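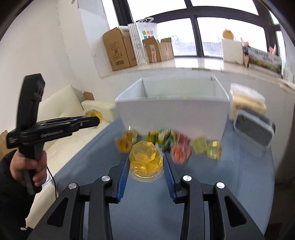 Hand grippers on the packing job, does it get better?

Posted by Rasha Nasrallah, 19/06/2022

Snack sorting at Pristport. They want us picking with the hand grippers now so the robot line can learn from it. Jelly cups mostly, some wrapped packets. My wrist is dead by lunch and the target is still 700 picks a shift, same as bare hands. Anyone been thru this? And do they keep people on after?

Nabil Karaki
Did it at Brureo from December. Wrist gets better in a couple weeks if you stop squeezing so hard. Take the cup low, by the body. Swap hands. And get the target in writing, ours went down to 60 an hour once we complained. After the arms came in I moved to refills and jams, same pay, way more standing around waiting on a machine. Two guys on my shift went to nights and hated it.

Joelle Hakim
ask your lead about the target, not us

Rami Nassar
Jelly is the worst, packets are fine. No idea about teh jobs part, we're still waiting to hear too.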